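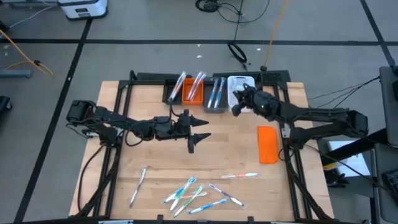 Progress report: the sorting cell at Limdale
Monday, July 10, 2023
6 min read

Dear Celeste,

This covers the second stretch of the grant, up to the end of June. I'll start with the part I've been wanting to write to you for weeks: the two-arm cell is sorting toothbrushes, and the packing crew are asking when they can have it on the floor. A year ago the same crew were asking whether they'd still have jobs, so you can imagine how pleased we are!

Where the work stands

You'll remember that Limdale packs hygiene kits for shelters, clinics and school nurses, and that the slow part has always been loose goods. Toothbrushes come to us in mixed cartons, each one in its own clear wrapper, and someone has to stand at a bench and split them by handle color before kits can be made up. It's light work but it's tedious, and it's hard on wrists and necks. Glória Pinheiro has run that bench for longer than I've been here, and she was the first person we asked to help design its replacement.

The cell is a wooden table inside a black aluminum frame, with an arm on each side and the bins lined up along the back. Brushes start out loose toward the front, and the arms pick them up and put them away by color. We kept the layout close to Glória's own bench on purpose (bins at the back, work in front of you), and that has paid off in a way I hadn't expected. Anyone from packing can walk up to it and see what it's trying to do.

In June we ran 1751 picks across all the trial sessions. Of every hundred wrapped brushes the cell attempted, 93 ended up in the right bin without a person stepping in. When we wrote to you in the spring we couldn't even get a steady figure, so this is a big step for us. Most of the misses come from brushes lying across each other. The fingers close on two wrappers at once, or they push the top brush along and lose the one underneath. Shiny wrappers are the other trouble, and Thắng Lý has been working through that with changes to the lighting and a great many practice picks. He has also been teaching the arms to clear the easy brushes at the edges of a pile first, which was Glória's suggestion. It's what she does herself.

What has changed for people

I know this is the section you read first, so I'll give it some room.

Three of the packing crew have now been trained to run the cell. Training takes two half-day sessions, one on starting, stopping and clearing it safely, and one on guiding the arms through a pick by hand so that the system has good examples to learn from. The second session is the popular one. Rhys Ruawai, who came to us as a seasonal packer, picked it up so quickly that he is now paid for ten hours a week as a cell operator at the higher rate, and he has started writing the instructions for the next group. They're better than mine were. He puts the stop button on page one and leaves the theory out altogether.

Glória's week looks different too. She used to spend most of every morning sorting. She now spends two mornings a week at the cell, checking bins and marking bad picks, and the rest on kit quality, a job we never had enough hours for. She found a run of 28 kits with the wrong size of toothpaste before they left the building. In the old arrangement they'd have gone out the door.

Not everything has been smooth and I'd like you to have that as well. Two people on the afternoon shift told us they felt left out of the training, and they were right. We had scheduled every session in the morning to suit the engineers. The next round will be split between shifts. There was also some worry about hours when the trials began, so Custódio Antunes, our operations manager, put it in writing that nobody's hours will be cut because of the cell during the grant period or in the six months after. I think we should have done that on day one.

Noise turned out fine. Waiting has been a bigger complaint: the arms are slower than a practiced pair of hands, and it's frustrating to stand there watching one line itself up over a brush you could have put away already. The answer from the crew was to stop standing there. They now load the table, go and build kits, and come back when it needs them. That only works if the cell can be trusted alone for a while, so longer unattended runs have moved up our list.

Money

Spending is within budget. We're slightly under on equipment, as the Sundeo frame parts came in cheaper than quoted, and slightly over on staff time, nearly all of it paid training hours. With your agreement I'd like to move $300 from equipment to training to cover the afternoon sessions.

One small housekeeping matter. The spring invoice from Varghese was made out to "Lirndale" by mistake. A corrected copy is on its way to your office, so please ignore the first one.

Next three months

We'll work mainly on crossed and stacked brushes, with the target of getting through a full carton without help. After that come the other loose items in the kit. Sponges are first in line and combs will follow, and we expect the soft things to teach us a lot about grip. Thắng wants both arms working on one item by September, one holding and one placing. I've told him I'll believe it when I see it, but I said that about the wrappers too.

We'd love to have you visit. Wednesdays are best, when Glória and Rhys are both in, and either of them will happily put you at the controls.

With thanks from all of us at Limdale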